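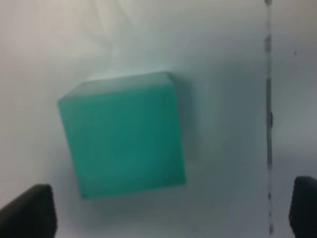 A Library Wing Built for Small Hands

The children's wing at the Favden Public Library opened in May, and by noon on the first day the picture book bins had to be restocked twice. The wing takes up the old periodicals room, which had been used for storage for years.

Zamex, the building supply company with a warehouse on Castellanos Avenue, paid for the shelving and sent 134 of its employees to put it together. They worked in 4 shifts. Most had never built a bookcase longer than a living room wall, and the first row had to be taken apart and started over when the back panels went on upside down. 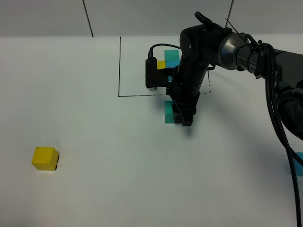

The shelves stop at 42 inches, low enough for a kindergartner to reach the top. Prikovora, a design studio two blocks from the library, drew the layout after spending several afternoons in the old children's corner watching where kids sat. They mostly sat on the floor, so the budget for chairs went to carpet.

Families in town donated 724 books. Another 324 came from the elementary school, which was clearing out duplicates. Library staff are still putting labels on the last few boxes, and some of the Spanish titles won't be out until the fall.

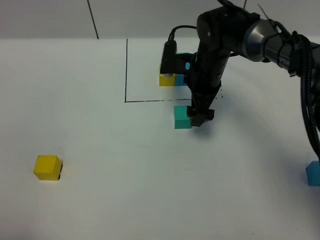 Story time is at 10:30 in the morning and again at 4 in the afternoon. The later session fills up first. Parents can sign up at the front desk, and a library card isn't required.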